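OK so I went to the Prondov open day and I have thoughts. Mostly good thoughts! Thread, because I talked my whole family's ears off already and they've asked me to stop.

First, Prondov's shop is way out past Misumwood, and I drove by the turnoff twice. If you go to the January one, look for the feed store and turn right after it (the sign is tiny).

They split us into 2 groups. Mine started with the arms, which was the whole reason I came, so I got to stand right up at the rail with my coffee like a kid at the zoo.

The demo was small parts handling. White blocks with those square printed tags on them, trays, little round pieces, and a gripper that has to get hold of the right thing. I was expecting big car factory stuff, and I ended up liking this so much more.

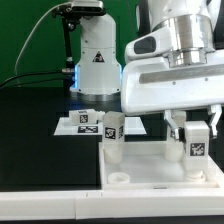

Anyway, I asked the engineer about the tags and she was so patient with me. The camera reads them and that tells the software where each block is and which way it's turned. She said getting the light even across the table had eaten more of her summer than the programming did.

Somebody asked how long it takes to set up a new part and she said 90 minutes on a good day. Then she laughed and said she's had 2 good days this year. I loved her.

The other half of the tour was the De Luca conveyor line, which was loud and fine. I'm sure conveyor people were thrilled. I snuck back to the arms as soon as they let us wander.

Parking was free, and the cookies were the soft kind. Wear real shoes, they do turn people away in sandals (sorry to the guy in front of me).

A couple of you asked if it's okay for kids. The arms part, yes, mine would've stayed all afternoon. The conveyor part, bring earplugs!

Next on my list is Pirkham, if they ever answer my email about tours. Has anyone here been?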